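How to Read a Bank's Quarterly Report Before You Trust It With Your Savings

You don't need a finance degree to check whether a small bank is in decent shape. You need its latest quarterly report, a calculator and half an hour. I'll use figures from Puteo Savings, where I keep an account, as we go.

Step 1. Get the report
Look on the bank's website under "Investors" or "Regulatory filings." If you can't find it, call a branch and ask for the call report. Skip the press release — it leaves out most of what you want.

Step 2. Find total assets and total equity
Both are on the balance sheet. Puteo lists 1,843 million in assets. Divide equity by assets and write the result down as a percentage. Puteo comes out at 9 percent. I get uneasy below 7 and start moving money below 5.

Step 3. Compare loans to deposits
Divide total loans by total deposits. Puteo is at 78 percent. A bank well over 100 is lending more than its depositors have put in and has to borrow the difference, often short term.

Step 4. Look for unrealized losses
Go to the note on securities. You'll see two columns, "amortized cost" and "fair value." Subtract the second from the first. Then check the bonds marked "held to maturity," where the loss doesn't come out of the equity you used in Step 2. Take it off yourself and run the percentage again.

Step 5. Check uninsured deposits
Some banks state this plainly and some bury it in a footnote. A high share means large customers with a reason to leave quickly.

Step 6. Keep a record
Put the date and your results on one line of a notebook or spreadsheet. Do it again next quarter. A single report tells you little, but a ratio that slides four quarters in a row deserves a phone call.

If your balance is over the insurance limit, split it between banks before you do any of this.

Ita Kavanagh
Last updated 2024-11-23
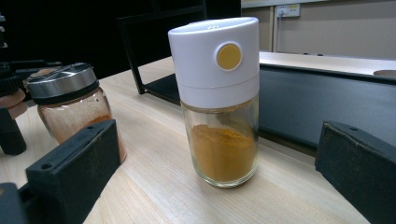 A note on credit unions: the steps are the same, but equity is called "net worth" in their reports, and deposits are listed as "shares."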